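Kitchen testers wanted – steamed buns and small steamers
Moren Test Kitchen, Surkemstead

Moren is looking for people to take part in a paid home cooking study this March. We publish instructions and recipe cards for countertop cooking equipment, and we need ordinary cooks to try them before they go to print. The current set covers steaming and reheating filled and plain buns at home.

You will come to our kitchen on Astley Street for two sessions, 3 hours each. In the first you follow our draft card for loading the steamer, setting the dial, and moving the buns to a plate. In the second you do it again with a changed version of the card and tell us which one was easier to use. You will also be asked to steam buns the way you would at home, without any card at all.
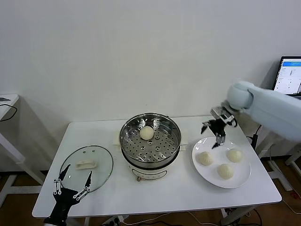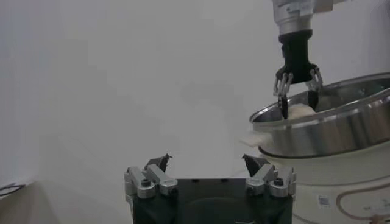 The cards deal with small things. Where to put the lid down while your hands are full. How much space to leave between buns. How to lift a soft bun without tearing the pleats. We want to know where you stopped reading, what you skipped, and what you had to read again.

Who can apply
– You are 18 or over and cook at home at least once a week.
– You can stand at a table for up to 20 minutes at a time. Stools are provided between rounds.
– You can read and follow short written instructions in English.
– You do not need any experience with steamers. We would like half the group to have never used one.

Please do not apply if you have a wheat allergy or celiac disease. Flour is used in the room every day. Plain and vegetable buns are available for anyone who does not eat meat.

Pay is $59 per session, paid by check or bank transfer at the end of each visit. Parking behind the building is free. Long sleeves need to roll up above the elbow, and rings and bracelets come off before you start.

To apply, send a short note to the Su Project desk at Moren with your name, a daytime phone number, and a line or two on what you usually cook. Morning and afternoon places are open – please say which you prefer. We reply to everyone, including people we can't place this time.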